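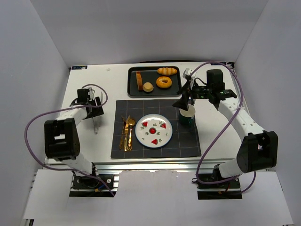 Hallo zusammen,

wie beim letzten Treffen versprochen, kommen hier die Notizen zum Greifervergleich. Aufgebaut ist das Ganze als zweiarmige Zelle mit Kameras an den Greifern, und als Aufgabe haben wir Tischdecken genommen: Teller in die Mitte, Gabel, Messer und Löffel links daneben auf das dunkelgraue Platzset, der grüne Becher mit dem weißen Rand rechts. Das Tablett mit Brot, Donut und Brötchen steht hinten und kommt erst im zweiten Teil dran. Die Kabel laufen im weiten Bogen außen um die Ellbogen. Schön ist das nicht, aber bei kürzerer Führung zog der Stecker am Handgelenk.

Verglichen haben wir die Standardfinger von Rerkell mit den Aufsätzen von Oltovia. Pro Fingersatz 200 Griffe, Steuerung und Geschwindigkeit jeweils gleich. Beim Becher sehe ich keinen Unterschied, den ich vertreten würde. Beim Besteck schon: Die Rerkell-Finger rutschen am flachen Griff des Messers öfter weg, die von Oltovia halten, brauchen dafür aber mehr Öffnungsweg und stoßen gern an den Nachbarn. Wer das Besteck enger legen will als wir, sollte das vorher ausprobieren.

Zur Frage von Lungile, die noch offen war:

> Am 12/1/22 schrieb Lungile Du Plessis:
> Hallo Ornella,
> wir stehen bei Guerra vor derselben Entscheidung und haben bisher nur
> Würfel und Zylinder gegriffen. Zwei Sachen würden mich interessieren.
> Erstens: Wie kommt ihr mit dünnen Teilen zurecht, also allem, was
> schmaler ist als die Fingerkuppe? Bei uns verdrehen sich solche Teile
> beim Schließen, und danach stimmt der Ablagewinkel nicht mehr.
> Zweitens: Habt ihr die Handgelenkkamera nach dem Fingerwechsel neu
> kalibriert oder die alten Werte behalten?
> Gruß
> Lungile

Zu erstens: Das Verdrehen kennen wir. Geholfen hat, den Greifer in zwei Stufen zu schließen, zuerst bis zum Kontakt, dann 40 ms warten, dann mit voller Kraft. Ganz weg ist es damit nicht. Bei langen, dünnen Teilen ist der Ansatzpunkt wichtiger als die Kraft - wir fassen jetzt möglichst nah am Schwerpunkt.

Zu zweitens: neu kalibriert, bei jedem Wechsel. Das dauert einige 4 Minuten. Die Oltovia-Aufsätze sind etwas länger, und mit den alten Werten lag der Greifpunkt jedes Mal zu tief.

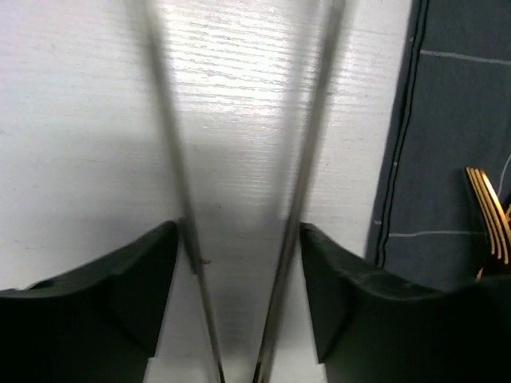
Reicht die Handgelenkkamera allein, oder braucht man die feste Kamera über dem Tisch noch dazu? Wir würden beide behalten. Mit der Handgelenkkamera allein klappt der letzte Abschnitt der Anfahrt gut, aber der Arm verliert leicht den Überblick, sobald ein Teil außerhalb seines Blickfelds liegt. Die feste Kamera liefert die grobe Lage, die andere übernimmt kurz vor dem Greifen.

Reflexionen auf hellen Tischplatten sind dabei ein Thema für sich. Wir haben die Belichtung fest eingestellt, die Automatik sprang uns zu stark. Wenn jemand mit Polfiltern an so kleinen Modulen gearbeitet hat, bitte melden.

Die Protokolle liegen im Projektordner Trutudmont, der vollständige Lauf hat die Nummer 1714. Die Spalte mit den Greifkräften bitte vorerst nicht verwenden, dort fehlt noch die Umrechnung für den rechten Arm. Im Januar wollen wir das Gleiche mit weicheren Fingerkuppen wiederholen. Vorschläge für Teile nehme ich bis dahin gern an, am liebsten flache.

Viele Grüße
Ornella Villa

Kontakt zur Listenverwaltung | Listenarchiv | Copyright bei den jeweiligen Verfassern | Nach oben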